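Skullatton Skydiving Forum > Safety & Training > Pull altitudes after the March incident

jirayu_l
So the club has put out its notice after the double malfunction at Pravine in March (jumper is home with a broken ankle, thank goodness!). Minimum pull altitude stays the same, but everybody with under 700 jumps has to redo emergency procedures in the hanging harness before they go up again. I did mine this morning and I loved it. Handles, look, grab, peel, pull, over and over until my arms were jelly. Go do it!

onsri_orathai
Good for you Jirayu! I have 18 jumps so I'm doing it anyway, but 700 seems like a really high bar. Doesn't that cover nearly the whole club?

PruittA
It does, and I think it's overkill. I have 640 jumps and two cutaways. I know where my handles are. The Pravine jumper spent too long fighting line twists, and a harness in a hangar doesn't fix that.

jirayu_l
Alaric, with respect, that's exactly what it fixes! Sakda had me call out my altitude on every rep, and the first time I was so busy kicking out of pretend twists that I forgot completely. He just said "you're at the treetops now." I'll remember that for a long time.

Went over to the packing class after and my brain was still buzzing.
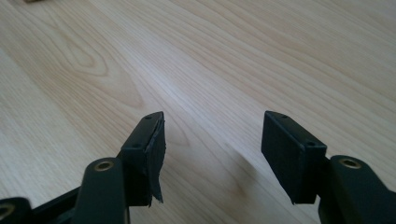

Table in the classroom, before lunch

onsri_orathai
Is Rattana still teaching the packing class? I want to get on the list, my pack jobs look like a sleeping bag somebody lost a fight with.

rattana_i
Still me! Class is 12 people max and I have 2 spots left for the next one. Bring your own rig if you have one, otherwise we'll use the Prarkis student rigs. We'll go slowly over stowing the lines and keeping the bag straight, which is where plenty of line twists get their start. Body position at pull time matters just as much, so we talk about that too.

PruittA
See, that I'm all for. Packing and body position. Put the effort there.

sakda_s
You can have both, Alaric. I've trained a lot of people with more jumps than you and the ones who haven't touched a harness in years are slow, every one of them. Still very good skydivers. Decide by your decision altitude and then act on it. Come by at 4 pm and I'll time you, and if you're as quick as you say I'll buy the coffee.

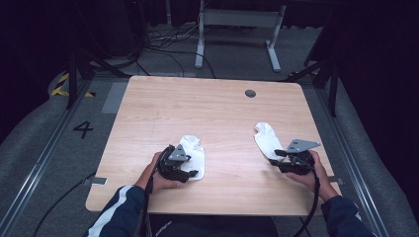
Same room, hands busy

onsri_orathai
Rattana please put me down for one of those spots!! Sakda, can beginners come at 4 too?

sakda_s
Of course, bring your goggles and gloves so you practice with what you jump in.

PruittA
Fine, I'll be there. Still think 700 is silly. 200 would have been plenty.

jirayu_l
I'm coming back just to watch this. Large latte for me if he loses.

rattana_i
Orathai, you're in. One spot left, message me if you want it.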